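Kudia Project: Progress Report to the Usska Fund
Reporting period ending November

The grant asks us whether machines can take over ordinary hand chores at home and on the shop floor, and if so which ones. Our short answer at this stage is that they can do a few, slowly, with a person close by. Work on towels, bins and shelf stock went on at the Sirnham site as planned. Most of this report deals with thread, the hardest material in the program. Sewing on a button, mending a seam and tying off a sack all depend on it, and surgical suturing is where robot instruments have had the most practice with it.

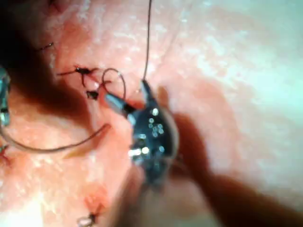
Odalys Brandvold
Project Lead, Kudia

1. Work done this period

We now hold over 1000 recorded attempts at thread tasks. Of these, 359 have been reviewed and labeled step by step: pick up the needle, pass it through, pull the thread, form the loop, tie, cut. The rest are waiting for review, and that is slower than we budgeted for. One attempt takes a few minutes to record and a good deal longer to label, mainly where the thread crosses itself and the reviewer has to go back and forth to decide which strand is on top.

The suturing recordings are made with two instruments working in tissue, with a person at the controls. They are used to train the same software that runs the mending bench. Placing a stitch close to the one before is the part the software copies best. Pulling the knot down to the right tightness is the part it copies worst. On the mending bench it either leaves a slack knot or puckers the cloth.
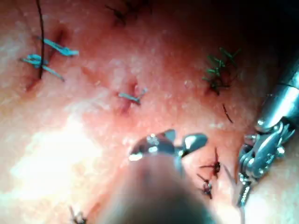 Cutting was added to the bench test in the middle of the period. It had been left out of the first plan on the assumption that it was simple. Short thread tails are easy to confuse with the working strand, and in early runs the software sometimes reached for a tail left from an earlier knot. Labeling the tails separately has helped.

2. Chores compared

Bins and shelf stock: the Vieira arm runs a 12-hour shift at Sirnham with a person on call. Most stops are for soft packaging.

Towels: folding works on one size of towel. A mixed basket still needs a person to sort first.

Mending: a running seam on flat cotton can be finished without help on a good day. Buttons cannot. We do not expect this to change before the grant ends.

3. Problems

Loose loops remain the main cause of failure. The thread catches on the instrument above the jaws, and the software has no reliable way to notice. We lost five working days to a fault in the left instrument's cable, and the bench was also closed for a Sunday run that we had counted on.

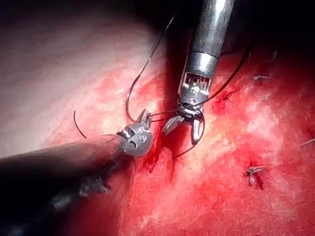
Could a household buy a machine that mends clothes at the end of this grant?

It could not. The bench needs trained staff, fixed lighting and cloth that has been clamped flat beforehand. A repair shop with steady work of one kind might get some use from it sooner.

4. Next period

We will finish labeling the backlog, test a snag detector on the mending bench, and try the towel routine on a second size. We ask to move the unspent travel money to reviewer hours. The total stays the same, and a revised budget sheet is attached.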